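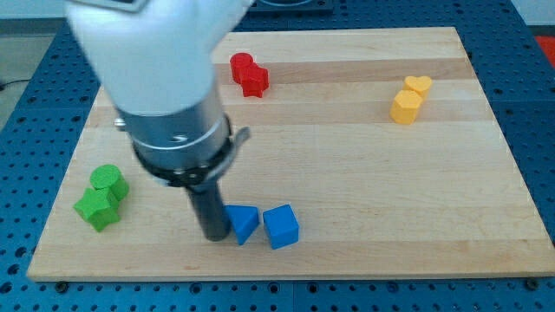
Seltgate gets its puzzle library, and the shelves are already half bare

By Mererid Ifans
July
418 shares | 4 comments

Seltgate's new puzzle and game library opened its doors at 10 in the morning, and by lunchtime the line was still out past the bike racks! Families came with strollers, grandparents came with tote bags, and one group of teenagers settled in at the back table with a railroad game and didn't budge until closing.

The library fills the old ticket hall on Fleury Street, which had been shut up since the bus station moved across town. It works much like a book library. You sign up, you pick out a puzzle or a game, and you take it home for three weeks. Membership is free for anyone who lives in Seltgate and costs $10 a year for everyone else.

Blandine Tanguy, who runs it, started lending jigsaws out of her garage four years ago. Word got around, the garage filled up, and her car ended up living on the street. The collection now stands at some 800 titles, nearly all of them donated, from chunky toddler sorters to a jigsaw of the night sky that she says has beaten everyone who has borrowed it.

"I wanted a place where you could try something before spending money on it," Tanguy said, while hunting for the lid of a marble run. "Kids change so fast. You buy a puzzle, they love it for a month, and then it's under the sofa. Bring it here and somebody else gets the month."

Every returned box gets checked before it goes back out. Missing pieces are written on a card inside the lid, so you know what you're in for – and a drawer by the desk holds strays that might yet find their way home. Regulars have taken to rummaging through it while they wait. A woman from the apartments on Quarry Road matched two corner pieces on opening day and got a round of applause.

The space itself is a treat. The old wooden benches are still there, sanded down and pushed up to long tables, and the big arched windows let in so much light that you can do a thousand shades of blue without a lamp. The ticket window is now the returns desk, with the brass grille polished up and the original "Mind Your Change" sign above it.

Evenings are for grown-ups. There's a weekly strategy night, a beginners' chess table and a swap shelf for jigsaws that people have finished and don't want back. A speed-puzzling contest is planned for the fall, with 50 places for pairs, and more than half of those were taken by the end of the first afternoon.

Donations are welcome at the side door during opening hours. Tanguy is especially keen on large-piece puzzles for older adults, two-player games and anything with instructions in Spanish. Please tape the boxes shut!

The library is open until 6 p.m., and until 9 p.m. on strategy nights.

Comments (4)

pennyfromthehill
We went with all three kids and they were GOOD for two whole hours. Going back next week.

R. Dunmore
Is there parking behind the building or is that still the bus company's?

oldticketclerk
I sold tickets at that window for eleven years. Lovely to see the lights on again.

jigsawjo
Whoever has the lighthouse one, I'm next on the list, no rush (some rush)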